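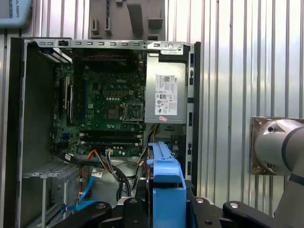

Parking at the Clellden repair fair would be dreadful, Rhodri Hughes had warned us, and the tea worse. He was wrong about the parking. We left the car behind the church at 10 and walked down through Nomorcombe with a toaster, a table lamp and my mother-in-law's mantel clock in a pillowcase.

The fair takes up the whole of the old wool shed, and the first thing it teaches you is how to queue. Electricals had drawn the crowd. Computers, with their insides on show, came a distant second, and sewing machines had a corner to themselves and an air of knowing it. I was given ticket 200 for the clock, which seemed unkind when they were serving 10.

So we looked at the stalls. A firm called Griltero was selling screwdrivers at prices that made the toaster look disposable. Gape, the darning people, charged £5 for a lesson, and I now own one sock with a lump in it like a small potato.

The toaster was seen first. Naheed Mohmand turned it upside down over a tray, and we all studied what came out for rather longer than I'd have liked. It works now. The lamp needed a fuse, a fact I had been assured of at home several times.

My number came up just after three. The clock has a worn spring and is staying in Clellden until April. They kept the pillowcase as well.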